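Re: [fuswood-kitchen] soaking times, again

On 14 December 2024 a list member wrote:
> Tried the soy milk from the Vitau handout and it came out
> chalky and a bit bitter. Soaked the beans maybe 4 hrs, hot
> tap water to speed it up. Is it the beans or me? I bought
> the big bag from Tudanano so I hope it's not the beans.
> Also do I really have to skim the foam

Quick one from me, dinner's on.

Not the beans. I've had the Tudanano ones since July and they're fine, a little slow to soften is all. Four hours is too short, and I'd skip the hot water. Overnight, cold, in the fridge if your kitchen is warm. Split one with your thumbnail — if the middle is still darker and hard, give it longer.

Chalky is usually the straining. That handout says a seive, which is way too coarse. Use a cloth bag, squeeze hard, then squeeze again.
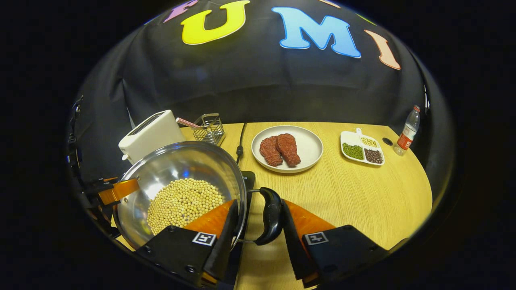 Bitter, I'd blame the cooking. Mine gets 10 minutes at a real simmer after it first comes up, stirring the whole time, heat lower than you think. It'll foam up early and look done. It isn't! Keep going. And yes skim, or don't, I only bother when it's for drinking. For tofu I leave it.

Amounts, as somebody asked last month and I never answered: 336 g dry beans makes enough for us for most of a week, two batches in the blender. Don't overfill it. Ask me how I know.

Leftover pulp — freeze it flat. Good in pancakes, so-so in meatballs, terrible in the banana bread I brought to the Bepari potluck, sorry to everyone who was polite about it.

Does anyone still have the tofu press that was going around? Need it before the holidays. Will pick up.

Gotta run, more tomorow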